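The Long Way Around a Quilt

My grandmother kept her quilts in a cedar chest at the foot of the bed, and as a girl I believed every house had one. You lifted the lid, the smell came up to meet you, and you took whatever was on top, which in November was always the heavy green one with the mended corner. I must have slept under that quilt for 16 winters without once wondering who had made it, or how long she'd sat over it, or what she'd been thinking about when she ran out of green and switched to something closer to olive along one side.

I started wondering when I met Zubaida Dhanial, who teaches hand quilting two evenings a month above the old feed store in Talpur. She is a small woman with a big laugh, and she will tell you within five minutes of shaking your hand that she came to quilting late and badly. Her first one took her 13 months. "It had a hump in the middle like a camel," she told me, pouring the tea, "and my sister still has it on her couch, and she still says something about it when I visit."

The class has no syllabus to speak of. People bring what they're working on, or they bring a bag of old shirts and a hopeful look, and Zubaida gets them going. The evening I first climbed those stairs, a retired bus driver was piecing a log cabin block out of his own work uniforms, and two cousins were arguing (very lovingly, I should say) over whether a border ought to match the back. I'd brought my grandmother's green quilt in a pillowcase. Zubaida spread it over her lap and didn't speak for quite a while, and then she put her finger on a row of stitches near the hem and said, "She changed hands here." Sure enough, the slant of the stitching went the other way for a foot or so before it came back. Maybe a sore wrist, maybe a visiting aunt. I have no way to find out now, and I've grown rather fond of that. 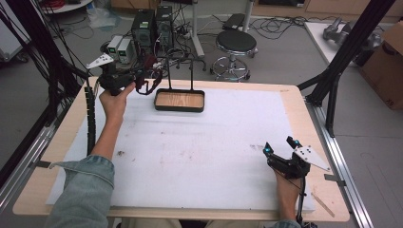 Laying out a quilt is the part most beginners want to hurry through, and it's the part Zubaida refuses to hurry. She likes to see all the blocks down at once before a single seam joins them, and she'll leave them there overnight if the cat can be trusted. You need a flat place that's bigger than you think you need. A big table with a sheet of white foam over it, leaving just a margin of bare wood along the edges, is as good a place as any I've seen, and a few gray smudges on the foam never hurt a quilt. The white helps your eye, and a pin has something soft to go into. At home I used the living room floor for years, and my knees would like a word with me about it.

Then comes the fabric itself, and here I have to confess a weakness. Komwood, the mill outlet two towns over, sells remnants by the pound out of deep bins, and I have never left with only what I came for. There's a soft brushed cotton they call Flimska that I've bought in every color, including a mustard I can't explain. Zubaida is stricter than I am. She says to choose three fabrics you love and one you're not sure of, because the one you're not sure of is what people will look at.

The stitching goes slowly, and I've come to think of it as a kind of company. I do mine after supper with the radio low. An evening gets me a few inches, or one good curve, or a knot I have to pick out with the tip of a needle while muttering. My own quilt has 50 blocks - far too many for a first try, and Zubaida said so at the time - and I've reached the last row with the batting still to go in.

Every fall the class hangs its work in the Promar hall, finished or not, with clothespins and a good deal of fussing over the ladder. The cousins settled their argument, by the way. The border matches on two sides and doesn't on the other two, and each of them tells visitors she won.

My grandmother's quilt is back on my bed. I sewed a small patch by the mended corner this spring, in a green that's a shade too bright, and I let my stitches slant whichever way they wanted to.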